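Section 5. Spectator Services at the Irville Tennis Pavilion

This section of the Kurkora Guest Services Manual applies to hosts assigned to the courtside boxes during tournament sessions. Read it together with the seating chart issued for your session. Procedures for the general stands are given in Section 6.

Opening the boxes

1. Report to the Engelhardt Gate and sign for your radio, box list and lanyard. Hosts may not exchange box lists with one another.

2. Check that each box on your list has been cleaned and that the seat numbers match the chart. Report any difference to the seating desk before guests are admitted.

3. Place the reserved cards on the seats with the printed side facing the aisle. Cards carry the box number only. Do not write a guest's name on a card, including at the request of the guest's party.

Note: Requests for box changes must reach the seating desk 48 hours before the session. Hosts are not authorized to approve a change on the day.
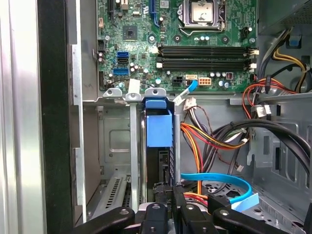 Receiving guests

4. Scan each ticket at the top of the aisle. If the scanner shows amber, ask the guest to wait at the rail and call the seating desk by radio. Amber means that the seat has been reassigned and a new ticket is available at the desk.

5. Well-known guests are received in the same manner as all other ticket holders. A host may offer the side entrance when a crowd has formed at the main aisle. The offer is made once.

6. Seat guests during changeovers only. When play is in progress, hold the party behind the curtain until the chair umpire calls time at the end of the game. Guests in the Bonlow Suite may enter at any point, as the suite is separated from the court by glass.

Caution: Do not allow guests to stand on the steps while waiting. The steps are an emergency route and must remain clear throughout the session.

Photographers and autographs

7. Accredited photographers may work from the two marked positions at the foot of the aisle. Each photographer may remain in position for 5 minutes, after which the place must be given up if another is waiting.

8. Flash is prohibited at all times. A first breach is met with a verbal reminder. After a second breach, call the press desk, which will withdraw the photographer's armband.

9. Hosts may not ask for autographs or photographs, and may not pass items to guests on behalf of other spectators. Spectators who ask should be directed to the public signing area beside the practice courts. The signing area admits 200 people and closes when that number is reached.

Note: On Sunday the signing area is reserved for junior ticket holders until noon. 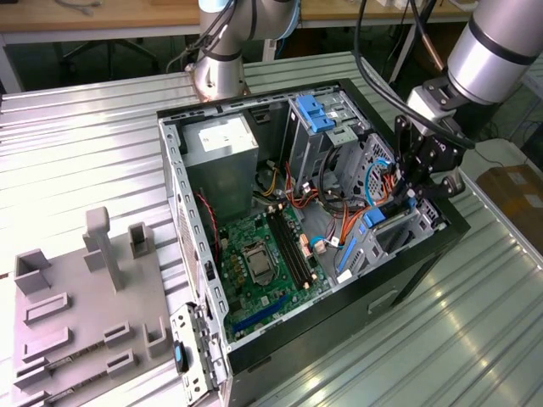 Closing the boxes

10. Remain at your post until the last guest has left the box. Guests may stay in their seats for the on-court interview and the presentation.

11. Collect the reserved cards and search under and behind every seat. Place any property found in a numbered bag and enter the bag number on the back of your box list.

12. Return the radio, box list and lanyard to the Engelhardt Gate. Bags containing telephones, keys or travel documents must be handed over in person to the duty supervisor.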